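HOME ORGANIZATION BASICS
Handout 4: Containers, Baskets and Shelves
Instructor: Salma El Fassi
Revised July 2020

Before you start

Bring your shelf measurements from Handout 3. If you didn't get to them, measure tonight: width, depth, and the clear height from the shelf surface to whatever is above it. The clear height is the one people forget, and it decides more than the other two put together. We will use all three numbers in the second half of the session, so write them somewhere you can find them.

I love this unit! It's the point in the course where the piles from the sorting weeks finally get a home, and even a single shelf done well makes a kitchen feel different in the morning.

Terms for this session

Footprint: the area a container takes up on the shelf, measured at its widest point. On many food boxes the widest point is the rim of the lid, so measure there.

Taper: how much narrower a container is at the base than at the top. A little taper lets empty boxes nest inside each other. A lot of taper wastes space between neighbors.

Open storage: anything you can see into from the side, such as wire baskets, racks and trays.

Closed storage: anything with a lid, clear or not.

Parent container: a basket or bin that holds smaller containers, so they come off the shelf together.

Part 1. Open storage

Wire baskets are the workhorses of this course, and I will happily talk about them longer than the schedule allows. Air moves through them, you can check what's inside without pulling everything out, and they wipe down fast. The trouble is the gaps. Small packets slip through, round jars wobble on the wires, and anything with a narrow foot tips over.

The fix is a flat panel on the floor of the basket. A white wire basket with panels, like the one on our practice table, behaves almost like a tiny shelf unit: you get a level surface to stand things on and you can still see in through the grid.

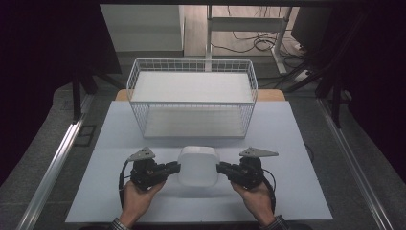

Set a basket up before you load it. Put it down empty on a flat surface, press each corner in turn, and listen for a rock or a click. A basket that rocks empty will rock worse when it's full. Then decide which side faces you and keep it that way, even if the basket looks the same from every side. Your hands learn where things are much faster than your eyes do.

Load it in this order:

1. Heaviest items on the floor of the basket, toward the back.
2. Square things against the sides, where they can share a straight edge.
3. Soft items next. They fill odd gaps and keep the hard ones from sliding.
4. The thing you reach for most, front and center, with nothing stacked on it.

Leave a finger's width on each side so your hand can get in and out. If you have to tip the basket to pull something out, take one item away and try again. Mostafa Ouazzani, who teaches the evening section, has his group do this with their eyes closed. It's noisy and very funny, and his students remember it. Try it at home with something unbreakable.

A word on soft goods. Sponges, folded cloths and small cushioned items squash when you grip them, so it's tempting to cram in one more. Please don't. They spring back, push against the wires, and a week later the whole basket has crept sideways. Lift them from both sides with a light touch and set them straight down.

Part 2. Closed storage

Lidded boxes are for anything that spills, goes stale or attracts ants. For kitchen shelves I lean hard toward square boxes with rounded corners. Square shapes sit side by side with little wasted room, and the rounded corners are so much easier to scrape clean than sharp ones.

Think about the lid as well. A flat lid stacks nicely. A domed lid gives you a bit more room inside, but whatever you put on top may slide, so give a domed box the top spot or a place of its own. See-through and milky lids both work; with a milky one you will probably want a label.

Worked example. The Hastgate practice shelf has 29 cm of clear height. A box that stands 18 cm tall leaves 11 cm over it — enough for a hand, too little for a second box of the same kind. Your choices are to leave the space open for easy reaching, or to add a low riser and use the back half for flat things like tea packets. I'd leave it open. Reaching room is worth having on a shelf you use every day.

New boxes usually arrive with a printed sticker or barcode. Decide early whether it stays. If it does, turn it toward the wall and put your own label on the front. If it goes, warm water and a drop of cooking oil will shift most glue. 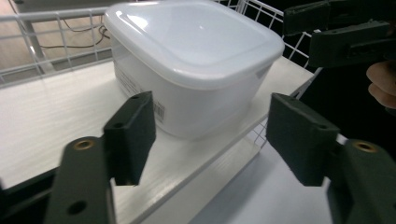
Part 3. Labels

Write what's inside and the date you filled it. Two lines, big letters, done. Put the label on the body of the box and leave the lid bare, so the lids can be swapped around after washing.

Homework

Choose one shelf, and only one. Empty it, wipe it, and set it up again with one open basket and at least one lidded box. Live with it until our next session and note each time you had to move one thing to reach another. Bring the notes, messy is fine!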